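3.2 Laying Out and First Fold

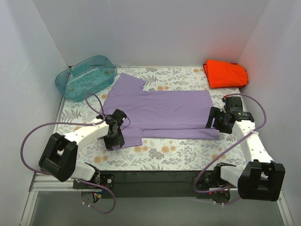

Figure 2. A short-sleeved shirt spread sideways on patterned cloth, with a basket and a folded cloth in the far corners.

Ánh Lâm, commenting on a draft of this section, objected that most people who fold at home never lay a shirt out at all; they hold it against the chest, bring the sleeves in and drop it over one forearm. The objection is fair, and the standing fold is treated separately in Section 3.4. We begin with the surface fold for two reasons. It was the method used by the larger share of the households in our diary study, and its intermediate states can be compared from one garment to the next.

We divide the surface fold into four stages: spreading, squaring, narrowing and shortening. Spreading ends when both sleeves lie clear of the body panel and no part of the hem is tucked under. Squaring covers the small corrections that follow, chiefly pulling the hem straight and pressing out wrinkles with the flat of the hand. Narrowing brings the sides and sleeves toward the center line. Shortening halves or thirds the resulting strip.

Garment orientation was recorded relative to the long edge of the surface. In the sideways orientation (Figure 2), the shoulders lie to the left and the hem to the right, so that one sleeve points away from the near edge and the other toward it. The near side of the body is then the easier of the two to work on, and small misalignments collect there. The shirt in Figure 2 shows a long, narrow strip of fabric along its near side, set off by a thin crease line that runs from the lower sleeve to the hem. At the hem the strip extends slightly past the rest of the body. We coded any such projection as a hem offset, regardless of its size. The soft wrinkles across the upper part of the garment are shallow, and wrinkles of this kind were not coded.

Of the 200 shirts in the main set, 93 were laid out sideways. Hem offset was noted in 41 of these at the end of squaring. We did not ask participants to correct it, and in the interviews nearly all of those who mentioned it described it as something that would be hidden inside the finished fold. This holds when the side is turned inward by a third or more. With a shallower turn the offset remains at the outer edge and shows as a step in the stack.

The underlying cloth deserves a short remark. Participants in the Clullow households tended to work on a bedspread or tablecloth, often a printed one, while those in the Leinonen building mostly used a bare table. A cloth holds a light knit in place during narrowing, but it can also travel with the garment if the pull is long. A busy print makes the outline of a patterned shirt harder to judge. The outline of a plain shirt, such as the light purple one in Figure 2, stays readable against a floral ground, and we therefore used only solid-colored shirts for the outline measurements in Section 4.

Items kept at the margin of the surface were noted by position only. A basket at a far corner leaves the near edge free, but the upper sleeve may come close to it in the sideways orientation, as it does in Figure 2. Where the two touched, the layout was marked as constrained and left out of the sleeve-angle analysis. Finished pieces were usually placed at the opposite end from the basket. The Prillus coding sheet has no field for this, and we added one in July, after the pilot.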